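Harpreet Robichaud has two monitors, a cold cup of tea and a policy that keeps failing at levers. I caught up with her on a Saturday, and we talked for most of the morning about Kisenik, the control stack she maintains at Bandara.

My first question was why a lever, of all things. "It's a dumb little task and I love it," she told me. "The planner has to line up, commit to a direction and then stay compliant, all in a couple of seconds." The early version tracked position only, so any small error in the slot turned into a big sideways force. Now the controller is stiff along the slot and soft across it, and the loop runs at 700 hertz. She pulled up the wrist view to show me what the policy gets to work with.

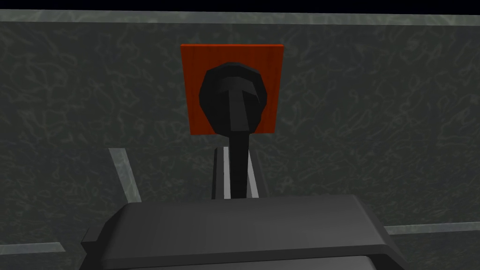 Textures, textures, textures

Then we got onto perception, and she really perked up! Every training run shuffles the walls, the colors and the pictures hanging on them – 300 material sets at the moment, picked by a tool Karthik Samarakoon wrote over a weekend. "We had a network that was basically finding the handle by its background," she said. "Change the wall and it reached for nothing." I asked whether busy backgrounds ever get too mean. She laughed and said that a framed cave photo is pretty rough on the depth estimator, which wants to believe there's space behind it.
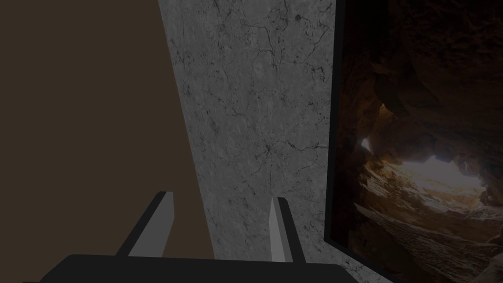
Margit Katona thinks the shuffling has gone far enough and would put the compute into contact modeling, where the friction values are still mostly guesses.

Harpreet half agrees. She's setting aside 100 runs with fixed textures and varied friction, and if the failures bunch up at the start of the pull, she'll switch over. "I'd be annoyed," she said, "but I'd do it." The logs were still scrolling when I left.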